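How to Unplug, Check and Reseat the Wiring on a Circuit Board

Bench guides by Ona Grīnberga
Updated January

A lot of dead equipment has nothing wrong with it except a plug that has worked its way out of its header. The unit gets moved, or it sits next to something that vibrates, and one day it won't start or it starts and drops out again. Before ordering a replacement board, take an hour and go through the wiring.

The steps below are for small control boards that run on low voltage and come out of a plastic or metal housing. They don't cover microwave ovens, tube amplifiers, CRT sets or the inside of a mains power supply. Those hold a dangerous charge after they are unplugged and need someone trained on them.

What you need

A clear table with good light
A screwdriver that fits the screws properly
Fine, flat-nosed pliers or plastic tweezers
A wooden or nylon stick for prying
A multimeter
Masking tape and a fine marker
A soft brush
Isopropyl alcohol and lint-free swabs
A grounded wrist strap
A dish with a lid for screws

A light-colored table is better than a dark one for this kind of work. Small screws and bits of clipped wire show up on it. If the surface is a laminate or plastic that builds up static, put a grounded mat under the board.

Before you start

Turn the unit off, pull the power cord, and disconnect anything else that could feed it: batteries, USB leads, a network cable that carries power. Then wait. Large capacitors hold a charge for a while, and the can-shaped ones are the ones to watch. Set the meter to DC volts and measure across their terminals before you put your fingers near them. If the reading is still dropping, leave it alone until it has come down to near zero. Do not short a capacitor with a screwdriver.

Put the wrist strap on before you touch the board.

Step 1. Write down where everything goes

Do this before pulling anything. Tear off a piece of masking tape for each plug and fold it around the wires like a flag. Use the name printed on the board next to the header if there is one. If there isn't, make up your own name and put it on a sketch of the board.

The sketch can be rough. Draw the outline, mark the corner with the most obvious part on it so you know which way is up, and put a box wherever a plug goes in. Next to each box write the wire colors in order, starting from pin 1. Pin 1 is usually marked by a small triangle, a dot, a square solder pad or a number.

Watch for two headers of the same size next to each other. The plugs will fit either one, and getting them swapped can do real damage. Taras Maksymiv lost the output stage on a Fultis drive board that way and now puts a dab of colored nail polish on the plug and the header before he separates them. It holds up better than tape.

Step 2. Set the board down so it can't rock

If the board is fixed to a metal plate, leave it on the plate. The plate keeps the board from flexing while you push and pull on it, and flexing is what cracks solder joints. You can rest the plate on the closed housing to bring it up to a comfortable height, provided it sits flat and doesn't slide. A strip of non-slip shelf liner between the two helps.

If there is no plate, support the board under the header you are working on. Never press down on a board that is held only at its corners.

Check that no wire is trapped under the plate. Lay the loose leads out to the side they come from, with enough slack that they aren't pulling on the plug.

Step 3. Unplug one connector

Look at it from the side first and find out what holds it. The common types are:

Friction fit. No latch. The plug just grips the pins.
Side latch. A small tab hooks over a ridge on the header. Press the tab, then pull.
Locking ramp. The back wall of the header leans over the plug. Tip the wall back slightly with the stick while you lift.
Ribbon clamp. A thin bar slides or flips up to release a flat cable. It moves very little. Don't force it past its stop.

Hold the plug by its body, one side in each fingertip or jaw, and pull straight away from the board. If there is no room for fingers, use the pliers, but only with light pressure. Don't pull on the wires. The crimped contact inside the plug is held by a tiny metal barb and will slide out the back, or worse, stay in and lose its grip on the wire.

If it won't move, rock it a very small amount along its length. Rocking it across its width bends the pins.

Step 4. Check the plug

Turn the plug so you can see into the contacts. They should all sit at the same depth. One that sits farther back has come loose from its barb and won't touch its pin. Push it in from the wire side with the flat end of the stick until it clicks, then give that single wire a light tug.

Look for brown or melted plastic around the contact that carries the most current. Discolored plastic means the joint has been running hot, and cleaning won't cure it. Replace the plug and the header together.

Check each wire with the meter on continuity, one probe on the contact and the other at the far end. Bend the wire gently near the plug while you watch. A reading that comes and goes means a break inside the insulation, nearly always within an inch of the crimp.

Step 5. Check the header

All the pins should be straight and evenly spaced. A bent one can usually be brought back once with fine pliers. Twice is pushing it.

Look at the solder side if you can get at it. A gray ring around a pin is a cracked joint. Heat it, add a little fresh solder, and let it cool without touching it.

Dust comes off with the brush. For tarnish or sticky residue, dampen a swab with alcohol and work it along the pins, then let everything dry before you go on. Skip the pencil eraser that older books recommend. It leaves grit behind and takes off the plating.

Step 6. Plug it back in

Line up pin 1 with pin 1 and look from both ends to be sure the plug isn't shifted over by one. On a 14-pin header with no side walls this is an easy mistake to make. Set the plug square on the pins and press evenly until it stops. If there is a latch, you should feel it catch.

Take your tape flag off only after you've compared the wires with your sketch.

Finish one connector completely before unplugging the next. It is slower, but you will never have a handful of loose plugs and a sketch you can't read.

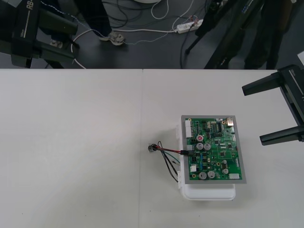
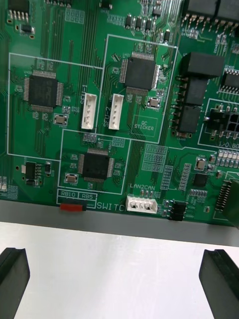
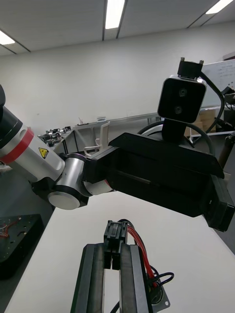

CONNECTORS

Step 7. Check the switches and loose ends

Slide switches get bumped during this kind of work. The second picture has a red one at the board's edge, just where a thumb would land. Note the position in your sketch at Step 1 and compare it before you power up. The same board has its two white vertical connectors marked SFU-1 and SFU-2, so in that case the names for the tape flags are already printed for you.

Go over any lead that isn't connected to anything. Some harnesses have spare ends from the factory, and your sketch will tell you which. Fold a spare end back and cover it with heat-shrink or tape so that the metal can't touch the board or the plate.

Step 8. First power-up

Leave the cover off but keep your hands away. Make sure there are no screws or wire clippings on the board or under it. If you have a bench supply with a current limit, set it low and bring it up slowly. Otherwise plug in, switch on, and be ready to switch off again at any smell or sound.

Let it run for a few minutes, then shut it down, unplug it, and put the cover on. Route the wires the way they were so the cover doesn't pinch them.

If it still doesn't work

Measure the supply voltage at the power header with the plug in place, touching the probes to the backs of the contacts. If the voltage is right at the supply end and low at the board, the trouble is in the wire or the crimp. If it is right at the board, the wiring has done its job and the fault is farther along.

Parts notes

Replacement housings and contacts have to match in pitch, which is the distance between pin centers. Measure across several pins and divide. Contacts from different makers often look the same and don't lock.

The Quezada assortment, number 1521, has the friction-fit and side-latch types in the small sizes. For locking-ramp plugs we stock the Baton set, number 2276. Neither one includes a crimp tool.

Related guides: Crimping Small Contacts; Reading a Wiring Diagram; Removing a Soldered Header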